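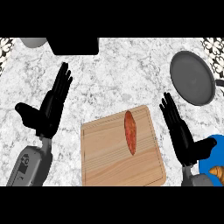 According to one comment left on last term's version of these notes, the Otstead result settles the matter: train in simulation, add a little real data, and the kitchen problem is mostly a question of computing time. The comment went on to say that a lecture spent picking at the evaluation was a lecture wasted. Please keep that view in mind as you read. It is a common one and it deserves a proper answer.

Notes for Unit 9: Co-training on simulated and real demonstrations

What was claimed

The Otstead paper trains one policy for two arms with five-fingered hands. The training set mixes 1,051 simulated demonstrations with a much smaller set of real ones. Simulated kitchens vary in counter surface, wall pattern, cookware and food. The authors report that the mixed policy beats a policy trained on the real set alone, and they put this down to the variety of the simulated kitchens.

That last step is the one to look at. The comparison shows that more data of a certain kind helped. It doesn't show which part of the data did the helping.

What was compared

The mixed policy saw far more demonstrations than the real-only policy and was also trained for longer. A fair control would hold the training steps fixed. A better one would add the same number of simulated demonstrations from a single kitchen, with one marble counter and one wall pattern throughout. If that policy did as well, the story about variety would be in trouble. Hashmi, the follow-up project, ran the first control in February and found that the gap shrank. The second control has not been run by anyone I'm aware of.

How success was scored

Each task was tried 12 times per policy. Work out the interval for yourself before you trust a bar chart built on that. Suppose one policy succeeds 9 times and the other 7. With 12 tries each, you can't rank them, and a paper that prints the higher number in bold has still told you very little.

Scoring was done by the same people who built the system. A trial counted if the food ended up "in or near" the pan. How near is not stated.

Where simulation is weakest

Two hands and a cutting board look simple enough when rendered. Contact is the hard part. A slim item with tapered ends rolls and slips under a fingertip, and the simulator has to guess at friction and softness. Cameras are easier to fake than touch, so expect transfer to look best on tasks where the hand mostly has to arrive at the right place. Check the Otstead task list with this in mind. By my reading, only 2 of the tasks need a firm grip held through a long motion, and those have the lowest scores.

The Trevus benchmark separates reaching from holding in its scoring. Zasville's version lumps them together, so don't compare numbers across the two.

Before class on 23rd June

Read the methods section and the appendix on scoring. Write one page on this: what result would have made the authors drop their claim about variety? If you can't find one in the paper, say so and propose an experiment that could produce it. Include the number of trials you would run and how you chose it.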